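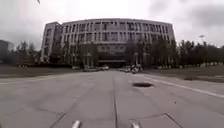
Rallcombe Outdoor Robotics Club: Member Help Board

Is the Uzor outdoor driving kit worth it for a club like ours?

Posted by Zainab Adeyemi

Hello everyone, and sorry in advance for the length of this. We have had the Uzor kit on loan from the Plorley shop for a little while now and we have to decide by the end of October whether to keep it. The price is $3430 with the mast and the spare battery, which would be most of what we have in the pot until spring, so I'd love to hear from anyone who has lived with one for longer than we have.

Mostly we run it up and down the long paved road that leads to the big office building. I like that spot because it's wide and straight, with grass on both sides and a good big facade at the end for the software to hold on to. At walking pace it's lovely. Once we go faster, it starts to wander a little to the right, and I can't tell if that's the steering trim or if it's following the joints between the slabs. There's a seam right down the middle and I do wonder if it likes the seam more than it likes me!
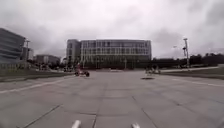 My other worry is sharing the space. The kit is supposed to slow down for anything low in its path, and mostly it does, but it seems to notice small vehicles later than I'd like, and the gloomier the sky the later it gets. Is there a setting I've missed? I have read the manual twice (all 90 pages, with tea) and the part on obstacle distance is very thin.

Thank you, and please be kind, I came to this from model boats.

Thaddeus Ferreira

Hi Zainab, welcome over from the boats! We bought ours at Weltcombe last year and I'm fond of it, so weigh my opinion with that in mind.

The wandering is very likely trim. Ours did the same thing. Put it on a flat stretch, run the straight-line routine from the setup menu eight times, and let it average the result. The trick is to turn around halfway through and do the rest in the opposite direction, otherwise any slope in the pavement gets baked in and you'll be chasing it for weeks. If it still hugs the seam after that, turn "surface edges" down to 20 in the vision page. I wouldn't turn it off completely, as ours then got a bit too brave about the grass.

For the late slowing, look under "low objects" and move it from standard to long. It'll brake for manhole covers now and then, and you do get used to that. On dark afternoons we just drive slower and keep somebody's thumb on the stop button.

Would I buy it again at that price? Yes, but I'd ask the shop to leave out the mast and see what they knock off. We used ours for over a month and then it went on a shelf.

slabrunner

Had one, sold it. Good motors, annoying app. Check the wheel bolts.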